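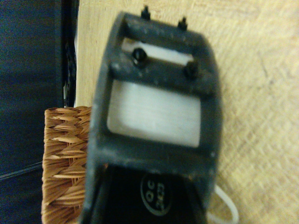

*Pale wood at the Clarketti workroom, Cirkside*

**Part-time bench helper wanted, two mornings a week**

I run Clarketti, a small repair and refinishing shop in Cirkside, and I need another pair of hands! We take in tired kitchen tables, stools, shelves and the odd cutting board, then clean them up, sand them and oil them before they go back to the people who use them every day. We've just said yes to a batch of tables for the Aoki tea rooms (a big job for us, and I'm thrilled) and there's more to do than I can manage alone.

You'd be wiping down wood, sorting screws and hinges into drawers, taping up labels, wrapping finished pieces in blankets and keeping the benches clear — mine especially, I'm hopeless at it. Once you've settled in I'd love to teach you to sand and oil too. I learned on the job myself and it took me a whole winter to stop leaving swirl marks.

No experience needed. I do want someone who puts the lid back on the jar, doesn't mind dust in their hair and can lift one end of a table. If you already know your pale woods apart, great, come and argue with me about finishes.

Mornings start at 7 and we stop at 10 for coffee and something from the bakery (my treat). You'd need to be free through June. The Roltitz bus stops across the street, and there's room for bikes in the hallway.

To apply, drop a note through the shop door with your phone number and a few lines about something you've fixed, cleaned or made. Skip the resume. A wobbly chair story will do fine — I read every one and I'll call you either way.

Posted 18 Sep 2019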